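Urby bottle notes – read me first

Last updated July 2, 2018

Hi! I keep a folder of notes and pictures on ordinary screw-cap bottles, and this file tells you what's in it. I started back in January, when I was trying to write down how people pick up, hold and open things from the pantry, and bottles took over the whole project (I could talk about caps all day).

What you get: 326 pictures, sorted into 13 folders, plus a plain text list called Stasar that says which picture goes with which note. If a picture isn't in Stasar yet, I haven't gotten to it.
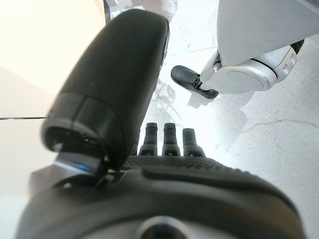
Folder names are short and a little silly, sorry. "Emier" is the batch where I cared about grip, so look there first if you want to know where a hold on a bottle ends up: low on the body, around the middle, or right up under the neck. "Kovačević" is all about caps. I split ribbed caps from smooth ones early on and I'm glad I did – they're so different to get a hold of!

A few things I write down for every bottle: cap style, whether you can see the liquid through the side, and whether it's standing up or lying down. For color I stick to plain words like amber, tan or clear. I used to have 20 color names and couldn't tell half of them apart a week later.

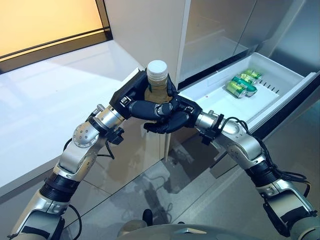 I don't record what's inside. Pale amber could be a lot of things, and I'd like the notes to stick to what a person can check by looking.

Known problems: 2 of the folders still use my old numbering, and the notes on neck width are patchy. Use any of it however you like, just keep this file with the pictures. Fixes to Stasar are very welcome, one line per change please.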